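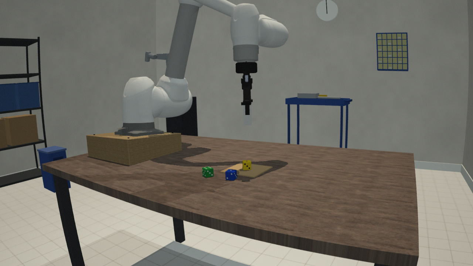

Visser Flovon travel backpack: a long trip with a bag that wants to be a suitcase

I don't trust any bag that calls itself a system. The Flovon does it on the hang tag, on the inside of the hang tag, and again on a card tucked into the laptop sleeve, so I started this trip in a bad mood with it. Three weeks later I like parts of it. I still wouldn't pay full price.

The trip first, so you know what kind of use it got. Palesa Mofokeng and I walked and took buses through the hill country north of Grerkdale in October, staying at inns and guesthouses, no tent. The days on foot were short by serious hikers' standards, and most of the rest was waiting at bus stops, dragging luggage up narrow stairs, and packing in bad light at six in the morning. I think that's how most people who buy this kind of bag travel. The ads show a man on a ridge at sunrise. He has apparently carried a 40-liter carry-on up there for fun.

What you get

The Flovon opens flat like a suitcase. One side is a deep main compartment with compression straps, the other is a zippered mesh panel split into two pockets. There's a laptop sleeve against the back, a small pocket on top, a stretch bottle pocket on each side, and a harness that zips away behind a flap when you want to check it. It comes with a rain cover and 4 packing cubes. A hip belt is included. The load lifters are there too, though on a bag this short they do next to nothing.

I bought mine. Visser did offer a loaner when I wrote to ask a question about the zippers, and I said no, then spent two weeks wondering if that had been smart.

Carrying it

Loaded the way I travel (two pairs of pants, five shirts, a fleece, sandals, a wash kit, a paperback, chargers, too many socks), it sat fine for the first hour. The shoulder straps are wide and the padding is firm. I have had softer straps that felt great in the store and went flat by the end of a season, so I'm fine with firm.

The back panel is another story. Visser calls it "ventilated." It's a sheet of foam with channels molded in it, covered in mesh, and my shirt was soaked through on every climb, including one gray morning when I could see my breath. Palesa carries an old Vondberg with a sprung frame and kept arriving at the top of things looking rested. She also kept mentioning it.

The hip belt is thin webbing with a sliver of padding at the sides. It stops the bag from swinging. It doesn't take real weight off your shoulders, and on the longest day, from the reservoir down to the old mill road, I was shifting the straps every few minutes by mid-afternoon. If you plan to walk more than a couple of hours at a stretch, buy a hiking pack. I know that sounds obvious, but the product page has the word "trail" on it over and over.

Stowing the harness works well. It takes a minute once you've learned the order: belt first, then the straps, then the flap. Do it the other way and you end up with a buckle sticking out of the side, as I did at the bus station with a driver watching me.

Packing it

I expected to hate the packing cubes and I ended up using three of them every day. They fit the main compartment with no wasted corners, and the fabric slides, so you can pull one out without bringing the rest along. The fourth cube is sized for shoes, if you have small shoes. I wear an eleven. It became the laundry cube.

The compression straps I could live without. They have a lot of extra length and nowhere to put it, and the loose ends found their way into the main zipper on a regular basis. By the second week I had tied them in knots, which looks awful and works.

Flat opening is great on a bed and bad everywhere else. The rooms we stayed in were small. In one of them the only clear floor was the strip between the bed and the sink, and with the Flovon open on it you couldn't get to the door. There's no top access to the main compartment at all. Want your fleece at the bus stop? Put the bag down on whatever the ground is doing that day and unzip three sides of it. I tried opening just a corner and fishing around. What came out was a sock.

So the fleece went on the outside, tied through the grab handle, like it would on any bag from thirty years ago.

Rain

We had plenty. The fabric itself shrugged off drizzle, and I never bothered with the cover for anything short of a downpour. When we did get a downpour, coming off the moor above Grerkdale with no shelter for miles, the cover went on easily and stayed put in the wind. It has a clip that runs behind the back panel, and whoever added that has been outside.

The weak spot is the top pocket. Its zipper has no flap over it, and the rain cover's elastic sits right at the edge of it. My bus timetable was pulp. My earbuds survived, no thanks to Visser. Keep your passport somewhere else.

The zippers

I wrote to the company before the trip to ask about them because several buyers had complained of teeth splitting under load. The reply, from a Cosmin Căpraru in customer support, was polite and quick and said the sliders had been changed on current stock. He didn't say when, and he didn't say how a buyer could tell an old one from a new one. I asked both of those things in a second message and haven't heard back.

For what it's worth, mine held. The main zipper got stiff after a day of dust on the farm tracks and loosened up again when I wiped it down. The mesh panel zipper inside snags on its own seam every time, at the same spot, and did so on day one. One trip can't tell you about year three, and I'd be suspicious of any review that claims it can.

On the plane

It went in the overhead bin on the way out without a word from anyone. On the way back, on a smaller aircraft, it was tagged at the gate. Packed full, it bulges past the depth that the tag promises, and the tag is presumably measuring it empty. If your airline is strict, leave the last cube at home.

The laptop sleeve is good, I'll give them that. It opens from the side, so you can get the computer out at security without unpacking, and the bottom of it hangs clear of the ground. I took a laptop only because of a deadline and regretted the weight, but the sleeve did its job.

About that price

The list price puts it well above most bags its size. A plain duffel with backpack straps does half of what this does for a lot less money, and a proper 40-liter hiking pack does the walking part far better. What you're paying for is the in-between. Some trips are in-between trips. Ours was, more or less, and even so I could make a list of the hours when I wanted one bag and the hours when I wanted the other.

Visser has a warranty that covers "defects in materials and workmanship" and excludes wear. Read it before you decide it's worth anything. To make a claim you pay shipping one way, and I couldn't find anything on the page about how long a repair takes.

Who might want it

People who go town to town by train or bus, walk from the station, and like to keep their things in order. If you stay somewhere a few nights at a time and have a floor to open it on, you'll probably get along with it. Somebody tall should try it on first. There's one back length, and Palesa, who has several inches on me, put it on once and handed it straight back.

People who might not: anyone walking inn to inn with a full load, anyone who runs hot, anyone who likes to reach in the top and grab a hat.

Good: cubes that fit, rain cover that stays on, harness that stows cleanly, side-opening laptop sleeve.

Bad: sweaty back, token hip belt, no top access, leaky top pocket, strap ends everywhere.

I'm keeping it for now, mostly because I cut the tags off. They do run a sale around December, and I'd wait for that if you're set on one. The green is nicer than the black and hides the mud better.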